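4.2 What people said about the lids

I ran the home trial myself, so I get to tell this part the way it happened. We gave out travel mugs from two makers, Fendon and Ostero, and asked people to use one mug for all their hot drinks at home and at work. We got 131 diaries back with 542 usable entries between them. I had expected most of the writing to be about heat, and I'd built half my coding sheet around it. Well, so much for the coding sheet! Page after page was about lids: how they close, how they smell after a week of coffee, where you put them down while you pour.

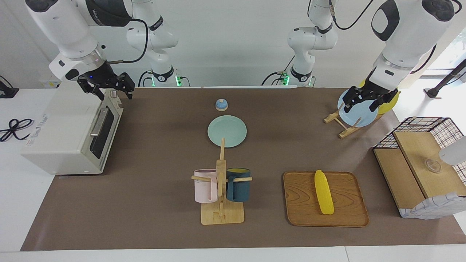
Heat did come up, of course, mostly in the morning entries. People who filled the mug at 7 a.m. wanted it drinkable on the train and still pleasant at their desk, and those two wishes pull against each other (I have the same fight with my own mug every winter). What surprised me more was how often they compared the mug with other things in the kitchen. The handle was a favorite subject. Several people wanted something they could grab without looking, like the silver bar that runs along the top of the glass door on the toaster oven in Figure 3, and they complained that the Ostero handle sat too close to the body for a gloved hand. The Fendon has no handle at all, and people forgave it for that far more easily than I would have guessed.

Figure 3. Kitchen items on a brown mat, including a cream-white toaster oven with a dark glass door.

Cleaning was the other big theme. I coded 50 entries as mainly about washing up, and in 22 of those the writer had given up on the silicone ring and left it in place between washes. One person pried it out with a butter knife and then couldn't get it back in, and wrote a whole page about it, with a drawing.
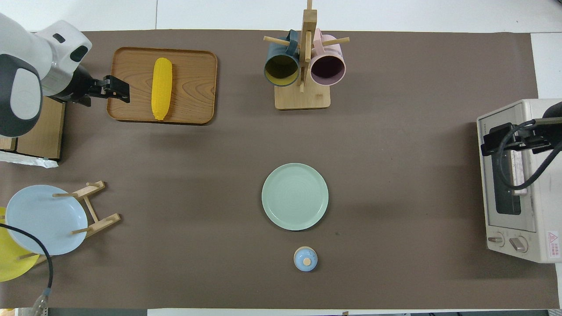

The two groups also differed in how long they kept writing. Ostero users started out chatty and trailed off, while Fendon users wrote less per day but kept going into December. I don't want to make too much of this. The Fendon group got their diaries in a nicer binding from Gridach, our printer, and I can't separate that from the mug itself.

I tried sorting the lid comments with the Aoun scheme, which we describe in Section 3, and it worked fine for leaks and smells but badly for anything to do with habit. Where does "I lick the lid" go? I ended up adding a category called routine and recoding everything from the start, which ate most of a month. The new counts are the ones used in Section 4.3.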